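How to Tighten Socket Screws Without Ruining Them

Every loose joint in a workshop begins as a screw that somebody meant to get to. You have probably walked past it since April. Set aside half an hour, a clean rag and a set of hex keys that still includes the size you need, which will be the one missing.

Switch off whatever you are working on and unplug it. Wipe out each recess before the key goes in. Lint and old grease keep the key from seating, and a key that sits nearly all the way down will round the corners with great enthusiasm.

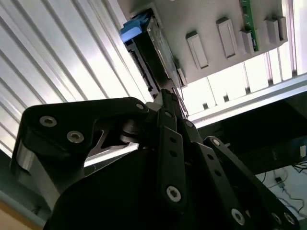
Silver socket screws in black plates and links.

Start with the screws that hold fixed parts. Seat the key fully, use the short arm for leverage, and stop when it is snug. If you grunted, you went too far.

Pivot screws want a lighter hand. Tighten until the side play goes, then swing the joint through its travel. If it drags, back off an eighth of a turn and try again.

Threadlocker is for clean threads only, one small drop each. My old neighbor Chun-yin Kong used 4 drops per screw and later bought a drill to get them out.

Go over everything again after a week of use, and put the keys back in the holder in order of size.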